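Gromura Overland Route

The Gromura Overland Route is a long-distance driving route used by private motorists, motorcyclists and a small number of cyclists. It runs for 1,147 miles between the port town of Bretbridge and the inland market town of Gromura, crossing two land borders and one mountain range. Most travelers cover it in 15 days, though it can be driven in less time when the border posts are quiet.

History

The route follows older freight tracks that were joined together as paved sections were completed. It was first written up as a single trip by Idun Magnusson, a motorcyclist who rode it alone one August and later published her notes as a short guide. The guide gave fuel stops, water points and the opening hours of the customs sheds, and it was passed around in photocopied form for many years before it was printed properly. The stretch over the mountains is still called the Söderlund road, after the contractor that built it.

Course

From Bretbridge the road heads east across farmland and reaches Gristhorpe on the second day. Gristhorpe is the last town with a full-service garage before the first border. The surface is good as far as the river crossing and then turns to graded gravel, with washboard in the dry months.

The Söderlund road begins at the foot of the range and climbs to a pass at 3,000 meters. Snow closes it for part of the winter. On the far side the road drops quickly to a dry plateau at 2,000 meters, where there is little shade and fuel is sold from drums at the roadside. The final section into Gromura is paved and carries heavy truck traffic on market days.
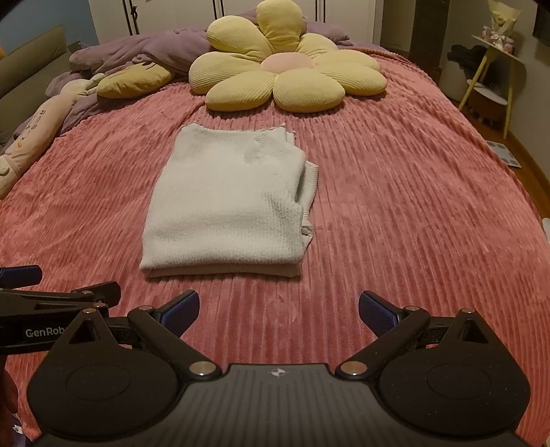 Accommodation

Lodging along the route is mostly in family guesthouses, with a few roadside hotels near the borders. Camping is allowed on the plateau but not within sight of the customs posts. Guesthouse rooms are plain and are usually let by the bed. Nights are cold at altitude even in summer, and a thick bed covering of the ribbed, corduroy-textured sort, in pink-red or another strong color, is more useful to a guest than the thin sheets found lower down. Breakfast is normally included. Secure parking may cost extra, and motorcycles are often brought into the courtyard overnight.

Border formalities

Both borders require a passport, vehicle registration and proof of insurance valid in the country being entered. Insurance can be bought at the first post but not at the second, so drivers going east usually arrange both policies in Gristhorpe. Vehicles may be searched, and trucks are given priority in the morning.
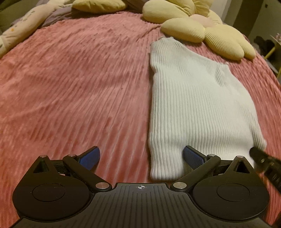 Waiting times vary a great deal. A motorcycle may be cleared in under an hour, while a loaded four-wheel-drive can be held until the afternoon shift. Temporary import papers must be stamped on the way out as well as on the way in – a missing exit stamp is the most common cause of trouble for drivers making the return trip.

Season and conditions

The usual season runs from late spring to early fall. August is the busiest month, and guesthouses on the Söderlund road fill early in the day. Spring travelers may find the river crossing too deep for low cars, in which case a signed detour to the north adds one day. Strong crosswinds on the plateau are a hazard for motorcycles and high-sided vans.

See also

Söderlund road
Gristhorpe
Overland travel

Page last edited 1/24/21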